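Reviews > Workshop Robots > Grippers
March, by the Nestbridge Bench desk

I've had the Avusex finger pads on loan from Tarnora all month, and I'm getting fond of them! They cost 60 dollars a pair and slip over the fingers you already own. My test job was small steel gears, which my old bare fingers used to drop all over the place. 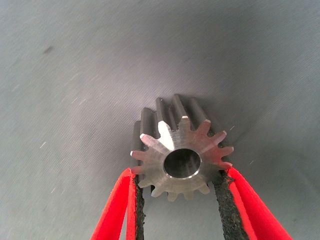 Red padding outside, dark grip strips on the gear.
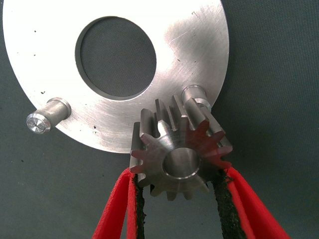 I ran 700 picks before I bothered checking the strips for wear, and they had a little fuzz but plenty of bite left. Tarnora says to swap them at 1000 — I'd go by feel. Spare strips come in the box.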